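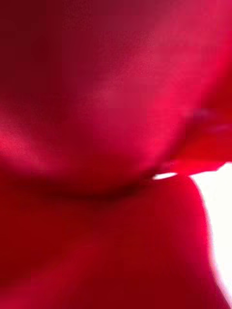

Red, very close up.

Flower day! I have been looking forward to this one since June, when Caradog Bowen first said the front hall needed an arrangement that could sit there all winter and still look like somebody cared. Real ones last a week by that radiator. So, artificial stems, and I'm much more excited about them than I expected to be.

Palette is settled: deep red roses with pale blue hydrangeas. I had argued for cream in between to soften it and I take that back completely. The red goes nearly maroon down in the folds, and the blue is so pale that it does the softening by itself. Cream would only have muddied things.
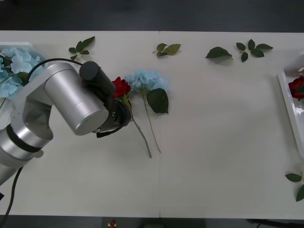 notebook entry by Xóchitl Pacheco | 30 October 2024

Stems first, blooms later. I always want to start with the heads (everyone does, they're the fun part) and then I end up with a lovely dome on top of a mess. Laying a rose and a hydrangea side by side on the white table is the quickest way I know to judge the two together, both the colors and how far down each stem runs.

Notes on shaping, mostly for Caradog, who is doing the second vase:

Bend the wire over your thumb a little at a time. A sharp bend stays sharp forever and you'll see it from across the hall.

Warm the petals with a hair dryer on low, held well back, 20 seconds at most, then open them with your fingers. Works beautifully on the hydrangeas. On the roses I only do the outer layer and leave the heart tight.

Leaves come off their pegs if you look at them wrong. Keep the loose ones – they are great for filling a gap near the rim later.

The Craddock tape (shade 2060) is the best match for our stems so far. The Dredico one is stickier and easier to wrap, but it dries with a shine I don't like.

For the vase I'm firmly on the side of black. Caradog wanted the clear glass one from the Drovard box, and with fresh flowers I'd agree, but wire ends in clear glass look like wire ends in clear glass.

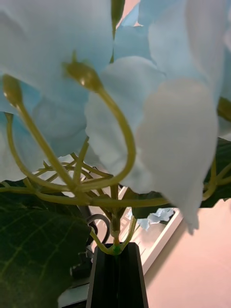
The other thing I love about a dark vase is how it lets the light greens show. You can bind the thin stems low, just where they go in, and let everything above the tie spread as it likes. Tie loosely the first time. Turn the vase, look, pull one stem up, look again, then tighten. I did a trial bunch last month with the tie too high and it came out like a broom.

Buds should stay on too. I was all set to snip them for a cleaner line, and then tried it on one spare stem and the whole thing went flat and shop-window. Small closed buds tucked under big open petals make it look grown. Keep them!

Order of work, as it stands: hydrangeas in first to make the cushion, roses between them at slightly different heights, loose leaves last. Red, blue, red, blue on the table before anything goes near a vase, so the spacing is already in your head.

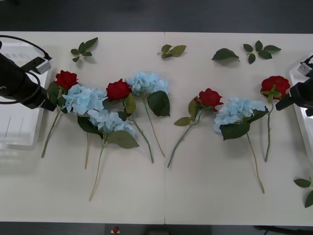 Do the roses and hydrangeas need to be equal in number?
Equal is easiest when you want them to alternate, and four of each is what I'm working with. If you split them over 2 vases, put a pair of each in both and use the leaves to make up the width.

Still to sort out: weight in the bottom. The Nonovex pebbles are a nice size but they rattle when the vase is moved, so I want to try sand under a thin layer of them. Caradog, if you get to it before me, write down how much you used.

Also want to test a matte spray on one leaf (one!) to see if it takes the plastic look off. Patch it on the back first.

3 comments · 2 shares

Workshop notebook | Contact the workshop | Back to top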